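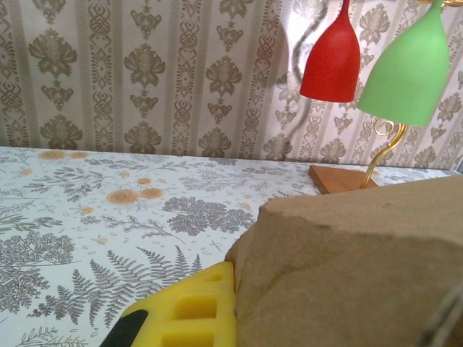

## About Futitz

Futitz sells patterned wallpaper, table linen and a small range of lamps from one shop in Brurkow. We don't call ourselves a lifestyle brand, and we are wary of most of the people who do.

The shop opened because we were tired of being told that pattern was "back." It had never left the houses we grew up in. What had left was any plain advice on how to hang it, how much to order, and which of the claims on the label were worth reading. Five of us work here now, and we still argue about the labels.

### What we stock

Our list currently stands at 1,806 papers, most of them stripes, florals and damasks. That sounds like a lot. Plenty of them differ only in color, and we would sooner say so than let you think each one is a separate design. When a supplier sends us a "new" collection, we put it next to the old one before we order. Quite often we don't order.

We carry the Rando and Somboon lines in full. Rando is the cheaper of the two and, in our view, just as good on a flat wall. Somboon is easier to match at the seams, so if your walls lean (ours do) it may save you a wasted roll. Neither one will hide damp. We have yet to meet a wallpaper that does, whatever the brochure says.

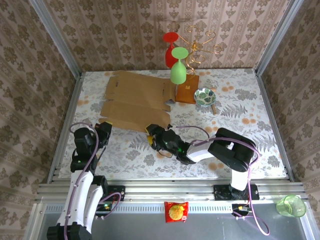 Be suspicious of small samples, too. A square the size of your hand tells you the color and very little else, and a large repeat can look like a different paper once it covers a wall. That's why we lend full-width lengths. Bring one back within a week, or tell us you need it longer.

### What we don't promise

You won't find "timeless" or "investment piece" on our tickets. Some papers will look dated in a few years. You might like them anyway, and that seems a fair reason to buy one.

We also don't use the word "washable" unless we've taken a damp sponge to the paper ourselves. We sponge each one 100 times in the same spot. It isn't a scientific test — the arm doing the sponging gets tired — but it has kept several products off our shelves.

### Visiting and ordering

The shop is closed on Wednesday. On other days we open at ten. Bring your wall measurements, with doors and windows written down separately, and don't trust the figures on an old floor plan.

We ship nearly 2,000 orders a year. Unopened rolls can be returned. Cut lengths can't, so please ask before we cut.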